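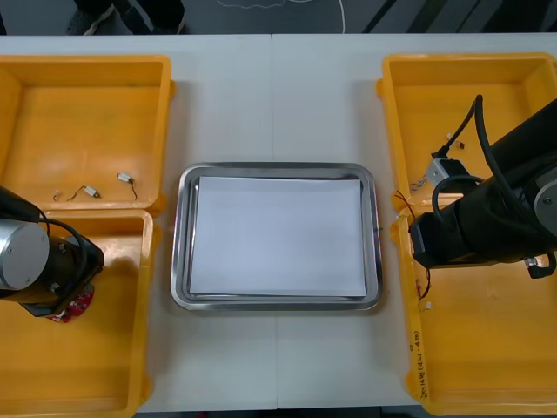
Pakgate, jornada de puertas abiertas. Revisión de la célula de dos brazos, martes, 8:20
Revisa: Felista Mushi

1. Paradas de emergencia: conforme. Probadas las dos.
2. Velocidad limitada a 258 mm/s: conforme.
3. Cableado de los brazos: conforme con reserva. Repasar bridas antes del segundo pase.
4. Unión de los tableros de la mesa: conforme.
5. Distancia del público, 800 mm: no conforme. Medidos 20 mm menos en la esquina de entrada. B. Mutiso desplaza la cinta.
6. Extintor: conforme.

Segunda revisión a las 12:00.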